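Night Auditor / Front Desk Agent, Drultden Hotel
Full time, 42 rooms, posted 2021-07-08

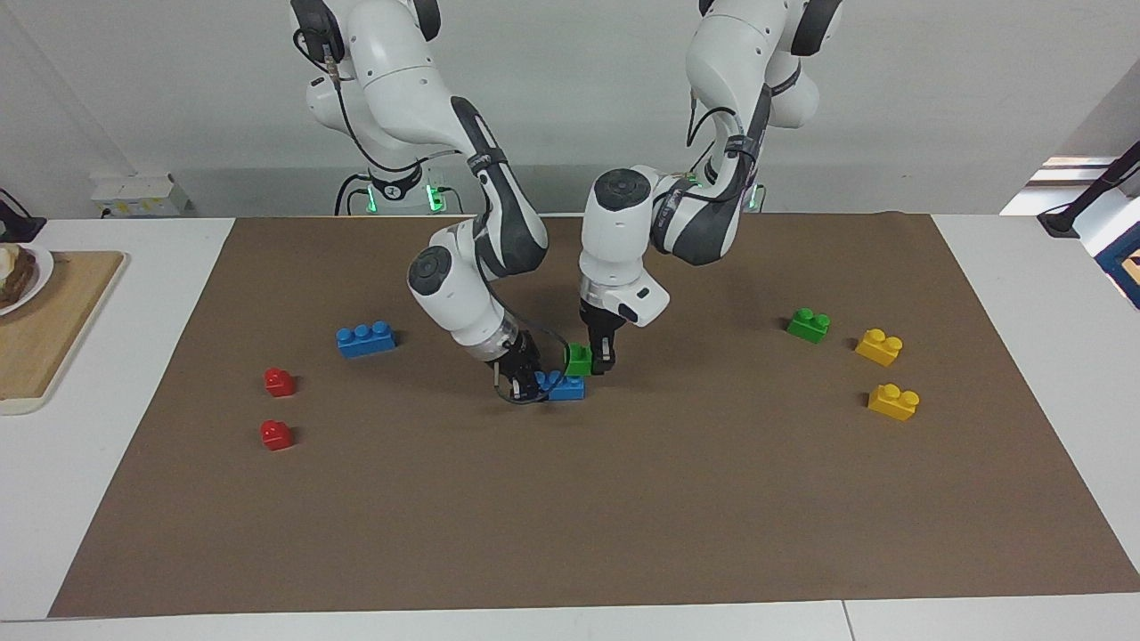 Is experience in a hotel required for this position?
Prior hotel work is preferred. Applicants with one year of cash handling or bookkeeping in another business will also be considered.

Position summary
The night auditor runs the front desk overnight and closes the hotel's books for the business day. The shift is 11 p.m. to 7 a.m., five nights per week, with a paid meal break. The position reports to Marcus Pruitt, Front Office Manager.

Duties
Check in late arrivals and process early departures.
Post room and tax charges and balance card batches against the Altex property system.
Reconcile the parking ledger and the breakfast count for the kitchen.
Print the emergency occupancy list at midnight and again at 4 a.m.
Answer the switchboard and log all maintenance calls by room number.
Walk the lobby, stairwells and pool corridor twice per shift.

Requirements
High school diploma or equivalent. Basic spreadsheet skills. Ability to lift luggage and stand for long periods. Must be at least 21. A background check is completed before the start date. A second language is useful but not required.

Pay and benefits
Starting pay is $1,597 every two weeks before tax. Health coverage begins after 60 days. Staff may book rooms at the employee rate, subject to availability. Free parking in the rear lot. Uniform shirts are supplied; black pants and closed shoes are not.

Training
Two weeks on the day desk, then seven nights alongside the current auditor. Training starts in August and is paid at the full rate.

How to apply
Send a resume and two work references to Ignacio Tran, Human Resources, or leave them at the front desk in a sealed envelope. Quote job number 1077. Interviews are held on site and include a short arithmetic exercise.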